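2 min read

Home-built arm sorts blocks by colour fine but knocks the neighbour over when picking

I'm building a small tabletop arm in a shared workshop and I've got it doing a basic colour sort. The blocks are small printed shapes in red, yellow, green and blue. They get grouped in pairs on a maple-like board, and the board sits on a pegboard table so I can move things and put them back in the same spot.

Putting a pair together works. Taking it apart again is the trouble. When two blocks are touching, the finger comes down beside one, catches the edge of the other and shoves it. Cubes mostly survive. Stars spin, and then the camera reads the wrong angle and the next pick is off too. I've slowed the descent to 60 mm a minute, which is painful to watch and made no difference. The controller is a Vindberg and the arm kit is from Bikach, if that matters.

Do I need thinner fingers, or is this a software thing?

Wondico

Jelle Van Dijk

Bit of both, but start with software because it's free. Speed won't fix it if the finger is going to the wrong place. I'd guess you're working out the centre of the colour blob and going there. With two blocks of the same colour touching, the blob is both of them, so the centre lands at the join.

Split the blob first. If your pairs are always two different shapes you can match outlines and get a centre for each. Then pick your approach direction so neither finger drops into the gap. For a pair sitting on a diagonal, turn the wrist so the fingers close across the line between the blocks. On a star, close on the notches if you can, the points will turn it.

Also check your board is level. Mine was out by 3 mm from one side to the other and I spent most of August blaming the camera.

Van Damme

Just buy a suction cup. I did and never looked back.

Jelle Van Dijk

Suction is fine on smooth tops but his are printed, and mine leaked on anything with a rough face. You can sand them I suppose.

One more thing on the fingers. If yours are the round sort, leave the tips alone until the software is sorted. When you do change them, do one at a time and run the same layout again before you touch anything else. I keep one pair of each colour well apart on the board and always go back to that as the starting layout, otherwise I can't compare one run with the next.

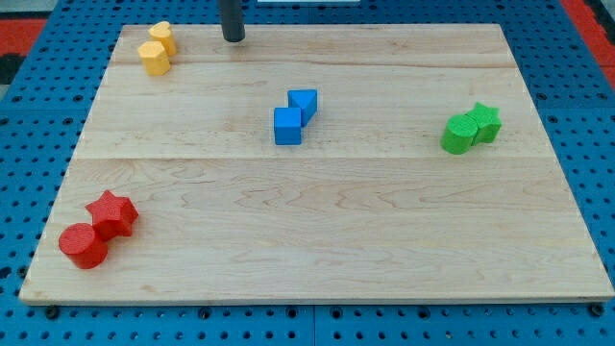
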